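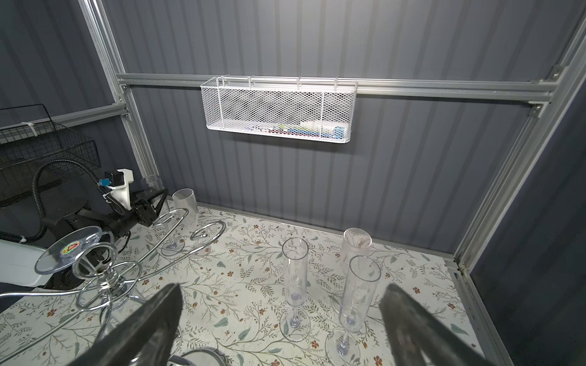

**Voronville, 2026-10-24.** Je sors à peine de la salle des fêtes, j'ai encore des miettes de gougère sur l'écharpe, et je vous écris tout de suite avant d'oublier la moitié de ce qui s'est dit : oui, la fête du cidre nouveau est sauvée ! Elle aura lieu au mois de mars, dans la cour de l'ancienne conserverie Shahbazi, et l'entrée reste gratuite.

Pour ceux qui ont raté les épisodes précédents (je ne vous en veux pas, moi-même j'ai décroché pendant l'été), la fête n'avait plus de toit. La halle est en travaux, la toiture fuyait au-dessus des pressoirs, et le chantier a pris un retard dont plus personne n'ose parler à l'épicerie. On a entendu de tout : le parking du stade, le gymnase, et même un déménagement chez nos voisins de Watineck, ce qui a fait bondir pas mal de monde, moi la première.

C'est Violeta Montecinos qui a débloqué l'affaire. Elle a repris la conserverie il y a deux ans pour y faire ses vinaigres et ses gelées, et elle a proposé la cour, les deux hangars et l'électricité. En échange, elle demande un stand à côté de l'entrée et qu'on lui rende l'endroit balayé. « La dernière fois que cette cour a été pleine, ma fille n'était pas née, ça me fera plaisir de revoir des gens », nous a-t-elle dit ce matin, debout sur une chaise parce que le micro ne marchait pas. Applaudissements, évidemment.

La réunion a duré bien plus longtemps que prévu. On a passé un temps fou sur la question des verres, et je vous assure que le ton est monté ! Il y a les partisans de la flûte en plastique, légère, pas chère, qu'on peut laisser tomber sur les pavés sans drame, et il y a ceux pour qui un brut se boit dans du vrai verre, point final. Je suis plutôt de la deuxième école, mais j'ai fait la plonge il y a deux ans, alors je comprends les autres.
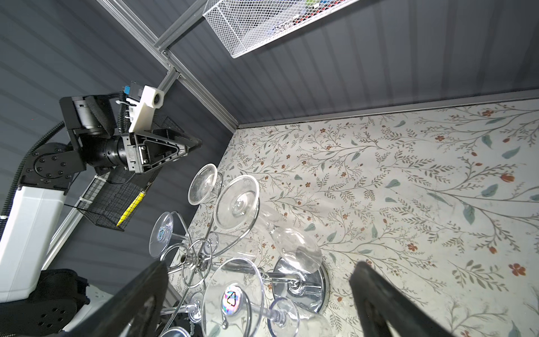 Finalement, on a voté pour un partage : le verre à pied pour la dégustation assise du samedi soir, le plastique réutilisable pour la cour. Il y aura une consigne, dont le montant n'est pas encore fixé (ne me demandez pas, je n'en sais rien). Les verres à pied, eux, seront loués à la maison Umex, qui les reprend sales. Rien que pour ça, je vote Umex à vie.

Côté producteurs, 13 cidreries ont déjà confirmé, dont deux nouvelles qui viennent de la vallée d'à côté avec du poiré. J'ai goûté l'un des deux ce matin, très sec, presque salé, et je pense qu'il va diviser. Le concours amateur revient aussi, avec un changement de règlement : une seule cuvée par foyer. Les familles qui présentaient une bouteille au nom de chaque cousin se reconnaîtront.

La dégustation assise, c'est 65 places, pas une de plus, à cause des sorties de secours du petit hangar. Le repas est à 20 euros, avec andouille, salade de pommes de terre et tarte, et il y aura une assiette sans viande si vous le signalez en réservant. L'an passé, on avait enregistré 766 entrées sur le week-end, donc calculez vos chances et ne traînez pas trop. 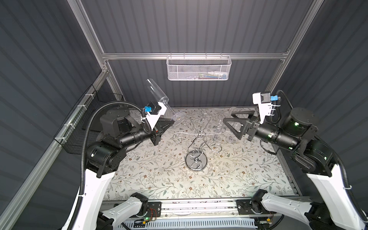 Reste la décoration des tables, et là, tout est encore ouvert. Violeta voudrait des nappes à fleurs, dans l'esprit des repas de moisson, et moi je trouve l'idée très jolie, surtout avec des branches de pommier dans des pichets (en mars elles seront nues, d'accord, mais c'est beau aussi). Quelqu'un a proposé du papier kraft. On en reparle à la prochaine réunion !

Un mot sur la circulation, qui inquiète les riverains de la rue du Lavoir : la rue sera fermée aux voitures le samedi après midi, et on se garera au champ de foire. Une navette fera l'aller-retour depuis Watineck, avec un dernier départ à minuit.

Les réservations pour le repas ouvriront à la mairie et à l'épicerie après les vacances de Noël. Si vous avez des tréteaux qui dorment au garage, déposez-les à la conserverie, côté quai, le portail vert est ouvert tous les matins sauf le lundi. Et mettez votre nom dessous, s'il vous plaît, il m'en reste deux de l'an dernier sur les bras.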